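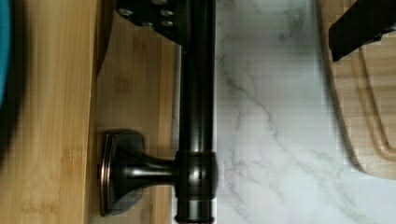 혹브리지(Hokbridge) 입주사 정기 협의회 회의록

일시: 2023년 4월
장소: 본관 2층 회의실
참석: 쿠토스니스(Cutosness), 세세로(Sesero), 히라노(Hirano), 건물 관리 부서
기록: 관리 부서

1. 개회 및 전차 회의록 확인

의장이 성원을 확인하고 개회를 선언하였다. 전차 회의록 중 하역장 사용 시간에 관한 문구가 당시 결정과 다르다는 세세로의 지적이 있어, '오전 전용'을 '오전 우선'으로 정정하고 원안대로 승인하였다. 우편물 보관함 교체 건은 견적이 도착하지 않아 금번 안건에서 제외하였다.

2. 자전거 보관소 운영 개선

관리 부서는 지하 보관소의 등록 자전거가 232대이며, 이 중 상당수가 퇴사자 또는 퇴거 입주사 명의로 남아 있어 신규 등록이 지연되고 있다고 보고하였다. 쿠토스니스는 등록 갱신 절차가 한 번도 시행되지 않은 점을 들어 일괄 갱신을 제안하였고, 참석 입주사 모두 이에 동의하였다.

갱신 방식에 대해서는 이견이 있었다. 세세로는 각 입주사가 소속 직원의 명단을 취합하여 제출하는 방식을 선호하였으나, 히라노는 개인별 신청으로도 충분하며 입주사가 직원의 통근 수단을 별도로 파악하는 것은 부담스럽다는 입장을 밝혔다. 논의 끝에 개인별 신청을 원칙으로 하고, 입주사는 안내문 전달에만 협조하기로 하였다.

미갱신 자전거에는 안내표를 부착하며, 부착 후에도 연락이 없는 경우 별도 구획으로 이동하여 보관한다. 처분 시점은 관련 법규를 확인한 뒤 다음 회의에서 정한다. 전기자전거 배터리의 실내 충전은 현행대로 금지한다.

3. 공동 수선비 집행

관리 부서는 동측 출입구의 자동문 감지부 교체와 비상계단 논슬립 보수에 공동 수선비 200만 원을 집행하고자 한다고 설명하였다. 쿠토스니스는 자동문의 경우 보증 기간이 남아 있을 가능성을 제기하고 설치 계약서의 확인을 요청하였다. 관리 부서는 계약서 사본을 찾아 회람하기로 하였으며, 비상계단 보수는 안전에 관한 사항이므로 계약서 확인과 무관하게 우선 착수하는 것으로 의결하였다.

보수 기간 중 비상계단의 전면 통제는 하지 않는다. 층별로 구간을 나누어 작업하고, 작업 구간은 전일까지 각 입주사 총무 담당 부서에 통지한다.

4. 공용 공간 예약 제도

현재 회의실, 옥상 정원, 공동 주방의 예약 창구가 각각 달라 중복 예약이 발생하고 있다. 관리 부서는 세 공간을 하나의 예약표로 통합하는 안을 제출하였다. 통합 예약표는 전 입주사가 열람할 수 있으며, 예약자의 성명은 표시하지 않고 입주사명만 표시한다.

공동 주방은 조리 목적의 사용과 단순 휴식 목적의 사용을 구분하여 접수한다. 단순 휴식은 예약 없이 가능하고, 조리 목적의 사용은 사전 예약을 요한다. 사용자는 개인 식기를 회수하고 조리대를 정돈한 뒤 퇴실한다.
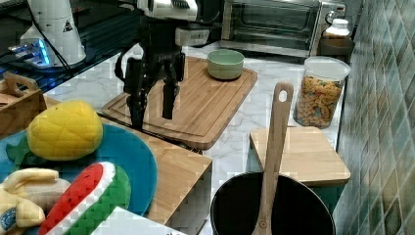
히라노는 이 구분이 점심시간에는 지켜지기 어렵다고 하며, 예약이 들어오면 간단히 음식을 데우려는 직원까지 출입하지 못하는 것인지 질의하였다. 관리 부서는 예약은 조리대 사용에 한하며 출입 자체를 제한하는 취지가 아니라고 답변하였다. 히라노는 그렇다면 해당 내용을 예약표 상단에 명시하여 줄 것을 요청하였고, 관리 부서가 이를 수용하였다.

세세로는 당일 취소가 반복되는 경우의 처리 기준이 없다는 점을 지적하였다. 쿠토스니스는 업무 특성상 일정 변경이 잦으므로 제재보다 취소 통보의 간소화가 먼저라고 발언하였다. 제재 조항은 두지 않되, 취소 내역을 관리 부서에서 집계하여 10월 회의에 보고하기로 하였다. 예약 가능 시점은 사용일 기준 2주 전부터로 한다.

의결: 통합 예약표의 시범 운영을 승인한다. 시범 운영 중에는 기존 전화 접수도 병행한다.

5. 냉난방 가동 기준

관리 부서는 중앙 냉방의 가동 개시 기준을 외기 온도에 따라 정하는 현행 방식을 유지하겠다고 보고하였다. 세세로는 서측 사무실의 오후 실내 온도가 타 구역보다 높다는 민원이 사내에 접수되고 있다며 구역별 측정을 요청하였다. 관리 부서는 측정 장비를 확보하는 대로 서측과 북측에서 측정을 실시하고, 결과를 서면으로 공유한다. 가동 기준의 변경 여부는 측정 결과를 검토한 후 논의한다.

6. 기타

가. 정문 게시판의 게시 기한이 지난 안내문은 관리 부서가 일괄 철거한다. 계속 게시를 원하는 입주사는 재승인을 받아야 한다.

나. 쿠토스니스가 택배 임시 적치 구역을 하역장 안쪽으로 옮길 것을 건의하였다. 소방 통로와 겹치는지 여부를 확인한 후 회신하기로 하였다.

다. 소방 훈련 일정은 관할 기관과 협의 중이며 확정 시 별도 통지한다.

7. 후속 조치

자전거 등록 갱신 안내문 작성 및 배포: 관리 부서
자동문 설치 계약서 사본 회람: 관리 부서
통합 예약표 문안 검토 의견 제출: 각 입주사
서측 및 북측 실내 온도 측정: 관리 부서
택배 적치 구역 변경안 도면 제출: 쿠토스니스

차기 회의 일정은 관리 부서가 각 입주사의 가능 일자를 조회하여 통지한다. 이상의 심의를 마치고 의장이 폐회를 선언하였다.

본 회의록에 대한 정정 요청은 배포 후 관리 부서에 서면으로 제출한다.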